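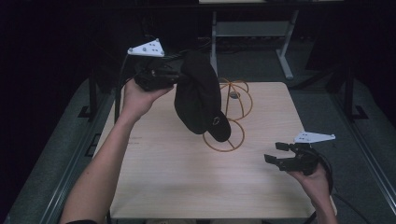
Re: [dunmore-bench] Movement allowance on wide tops, Hornia stock

List: dunmore-bench
Message 2079
In reply to: Movement allowance on wide tops, Hornia stock

Quoted message:

> I have a glued-up top going onto a steel frame. The boards came from Hornia
> in November and have been stickered in the shop since then. The Pillico
> meter gives the same reading on every board, so I take it they have
> settled. The frame has round holes along both long rails and I was going
> to run screws with washers straight up through them. The finish will be
> Jikden oil on the upper face only, as nobody sees the underside. The last
> top I did this way went hollow across the width over one winter and I
> would like to avoid a repeat. Do I need slots, or is a larger washer
> enough?

You need slots. A larger washer spreads the clamping load but does nothing for movement if the shank already fills the hole. When the top shrinks, the screws on one rail pull against the screws on the other, and either the threads crush or a glue line opens.

On the meter reading. Agreement between boards tells you they match each other. It does not tell you they match the room the top is going into. A pin meter also reads mostly near the surface unless the pins are driven deep, and a Pillico left on its default setting will be off for many species. Check the correction table in the manual before trusting the absolute number. A better test is to cut a thin strip from the end of one board, full width, weigh it on a kitchen scale, and leave it in the destination room. Weigh it each morning. When the weight stops changing, measure the strip across the grain and compare it with the board it came from. The difference is the movement you still have coming.

On the slots. Orient them across the grain. Length along the grain barely changes and can be ignored. I fix the top at the center of its width and let both edges float, which halves the travel at each rail. If the frame has no center rail, fix one edge and put all the allowance at the other. On my own top, which is 186 cm long and of ordinary width for a dining table, I filed the slots to give 3 mm of travel either side of the screw at rest. That was more than it used in the first year, but it cost nothing extra to file.

Where the screw sits in the slot depends on when you assemble. In a dry heated shop the top is near its narrowest and will mostly grow, so set the screws toward the inner end of each slot. In a humid summer do the reverse. Centering them is a fair choice only if you assemble in spring or fall.

Use pan head screws with a flat washer, no countersink. A tapered head in a slot wedges itself and you are back to a fixed joint. Tighten until the washer stops rattling, then back off slightly. Candle wax on the washer face helps with a powder-coated frame, which otherwise grips more than you would expect.

On the finish. This is the likely cause of your hollow top. An oil slows moisture exchange, it does not stop it, and if only the upper face has it the lower face gains and loses moisture faster. In a heated room the bare underside dries first and shrinks, and the edges pull down. In a damp room they go up. Give the underside the same number of coats as the top. I put on 2 coats of Jikden all round, underside first, with the end grain getting an additional wipe before the second coat goes on. The underside does not need sanding past whatever grit you finished planing marks with.

If the previous top is still around, take it off its frame and stand it on edge with air on both faces for a few weeks before deciding it is ruined. Some of the cup may come out. What remains can be planed, thickness permitting, and then coated on both sides. Do not screw it flat while it is still cupped. That just moves the stress into the glue lines.

One thing missing from your post is the ring orientation. If all the boards are flat sawn and laid bark side up, the cups add together into one curve. Could you post the end grain pattern, and also whether the frame rails are tube or angle? Slots in angle can be filed from either side. Tube is more trouble, and I would weld on tabs instead.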